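October 2024 – Jesdale bench, pick-and-place collection

Session total 166 episodes, which brings the Trarnard set to 3,955. Targets are the apple, cucumber, banana and chili pepper, with the plate and the gray bowl as place locations. The plush dinosaur stays in as a distractor. Layout reshuffled by hand every ten episodes.

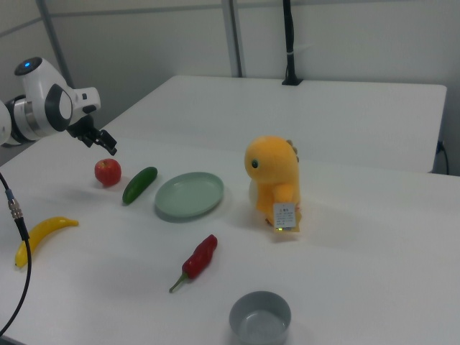
Notebook 4, p. 159

Approach height over the apple still varies between operators. Martti starts higher and closes later – keep both styles, tag by operator ID. Chili grasps need a lower approach than the others. Lucienne Caron to recheck the gripper force limit before the next block.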